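Traueranzeige online und in der Zeitung, doppelt bezahlen?

porer_sued
Meine Tante ist im September gestorben. Das Bestattungshaus Dostetti bietet uns eine Anzeige in der Zeitung und dazu eine Gedenkseite bei Endeton an, 400 Euro für die Zeitung, noch mal 200 für die Seite. Angeblich bleibt die Seite "dauerhaft" stehen. Was heißt das bei so einer Firma? Ich habe den Eindruck, dass man in der Trauerwoche alles unterschreibt, was einem hingelegt wird.

Kiesweg3353
Lass dir das schriftlich geben. Bei uns hieß es auch dauerhaft, im Kleingedruckten standen dann fünf Jahre, danach kostet die Verlängerung wieder 200. Die Kerzen, die Besucher dort anzünden, sind teilweise auch kostenpflichtig. Ich würde die Zeitung nehmen und die Seite weglassen, die älteren Verwandten schauen sowieso nur ins Blatt. 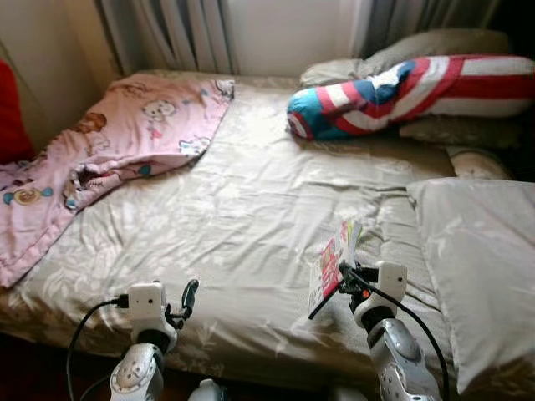
Kann man den Text der Anzeige selbst schreiben, oder muss das der Bestatter machen?
Den Text schreibt, wer die Anzeige aufgibt. Der Bestatter leitet ihn nur weiter und hat meistens Muster da, die aber alle gleich klingen. Vor dem Druck den Korrekturabzug verlangen und Uhrzeit und Friedhof selbst prüfen.

whitfield_leser
Bei der Zeitung direkt anrufen und nach dem Preis fragen, der wird oft nach Millimetern berechnet. Ob 400 viel ist, kann man ohne die Größe gar nicht sagen. Mein Beileid übrigens.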